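# Two-finger gripper or three-finger for a simulated kitchen? (and where do I put the camera)

Posted in Simulation & Manipulation, 22/12/2024

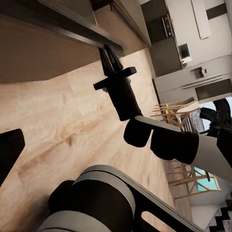
*Closed fingers at the counter edge, current camera mount.*

Hi all! I've been building a kitchen sim over the past few months and I'm having way too much fun with it. The arm is on a base out in the room, and the first family of tasks is all about the counter: touch the edge strip, follow along it, then pick small things up off the top and put them back down.

Right now I'm running a parallel gripper with two slim fingers, which I modeled loosely on the Rodeck one we have at work. I also have a three-finger hand model from Renow that imports cleanly and looks fantastic. I've done 504 episodes with the two-finger and a much smaller batch with the Renow, and I can't decide which one to commit to before I start training for real.

What I've noticed so far:

- The two-finger is easy to reason about. When a grasp fails I can usually tell why from the replay.
- The Renow holds round objects (mugs, a lemon) beautifully, but at the counter edge it's bulky and one of the fingers keeps catching on the trim.
- Sim speed drops a lot with the Renow. More contacts, I guess?

The other thing is the camera. It's fixed to the robot and the view comes out heavily rotated, so the floor runs on a diagonal and the kitchen lies on its side. I sort of like it, as the fingers and the counter edge stay in the same shot during the approach. But I don't know if the tilt is going to hurt me later. Should I straighten it in the config, rotate the images afterward, or leave it alone?

I'm on a single desktop GPU, so I can't just try everything. Would love to hear from people who have compared these!

— **Dindo Agbayani**

---

**Gervásio Trindade**

What a fun setup! I went through almost the same comparison in June, for a drawer and countertop project, and I'd go with the two-finger first.

My reasoning is mostly about the edge. With slim fingers pressed together you've effectively got a probe. You can bring the tips right up to the metal strip, read the contact, and back off, and there isn't much hand in the way. The wide part of your gripper body sits behind the fingers, so watch that on the way in — if the approach angle gets shallow, it'll be the crossbar that hits the counter and you'll be wondering why the fingertip force reads zero. I lost an evening to that one.

On speed, yes, it's contacts. Before you blame the Renow, though, open the collision meshes. A lot of hand models come with the visual mesh doing double duty as the collision mesh, and that's brutal. I swapped mine for simple capsules and boxes and got up to 700 steps a second out of a hand that had been crawling. Grasp quality barely changed. Try it and you may find the comparison is a lot closer than it looks today.

When you do compare them, keep these the same for both:

1. Start poses. Save them to a file and reuse it.
2. Fingertip friction. Imported hands often come with their own values.
3. The controller gains on the arm. A heavier hand will sag with gains tuned for a light one, and then you're comparing gains.
4. The time limit per episode.

I ran 17 start poses per object with each hand, which was enough to see a difference on the flat things (a butter knife, a coaster) and no difference I'd trust on mugs.

For the camera, the tilt by itself doesn't worry me. A network trained from scratch on tilted images will learn tilted images. It gets awkward if you use a pretrained vision backbone, as those have mostly seen kitchens the right way up, and in that case I'd fix the mount in the config so the depth and color stay lined up. Rotating the images afterward works too, but you have to crop or pad the corners, and then remember to adjust the intrinsics. I forgot. Twice!

What I would look at is how much of the image your own base and arm take up. In the one you posted, the base fills a big area along the bottom, and there's a gray link going out to the right as well. Those pixels tell the policy very little about the counter. Sliding the camera a bit forward, or narrowing the field of view, would buy you more countertop. Keep the fingers in view whatever you do, it's so handy for debugging.

---

**villanueva_bench**

two finger. three finger hands are cool but you will spend all your time on the hand. also add a second fixed camera looking at the counter from the side, it's cheap in sim and you can drop it later

---

**Sandura**

Slightly different opinion: I'd keep both in. We switch hands between runs with one line in the launch file, and policies trained on the simple gripper turned out to be a nice starting point for the bigger one. Took me 13 tries to get the wrist offset right, so write yours down somewhere. The tool frame on the Renow import was at the palm in my copy and the other gripper had it between the fingertips. If yours is the same, that could be why the finger catches on the trim.

Agree with Gervásio on the collision meshes. Haven't tried a rotated camera, so can't help there.

---

**Dindo Agbayani**

Oh wow, the tool frame! Just checked and it's at the palm, so every approach has been a full finger length too deep. Fixing that and the collision meshes tonight, then I'll rerun both hands from the same saved start poses. Going to leave the camera tilted for this round so the old episodes still count, and add the side view as a second stream. Thank you all, will post the results when they're in!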